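Caught Hanane Nasr between deliveries at her corner store in Stalville. Five minutes, she said. Got thirty, nearly.

She opened in September with 361 dollars in the till and a loan she wont discuss. "People want milk, bread, something cold. Thats the whole business," she says. Juice and other small cartons go fastest. Kids after school mostly.

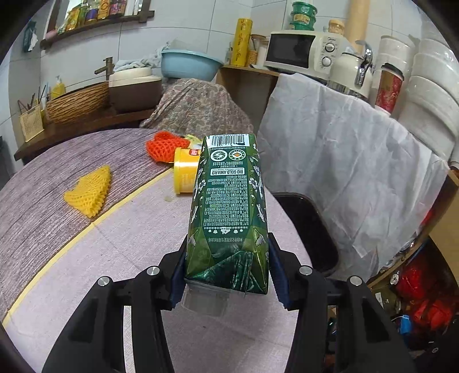

Abdel Hamid thinks she should stay open later, and told her so twice while we talked. Evening trade is going to the gas station, he says, and it wont come back by itself.

Nasr shrugs. "I have a bedtime." She did try late hours, one month. Light bill went up, sales didnt.

Next: a second fridge, used, if the price drops. "Ask me after the rent," she says, and goes to sign for the bread.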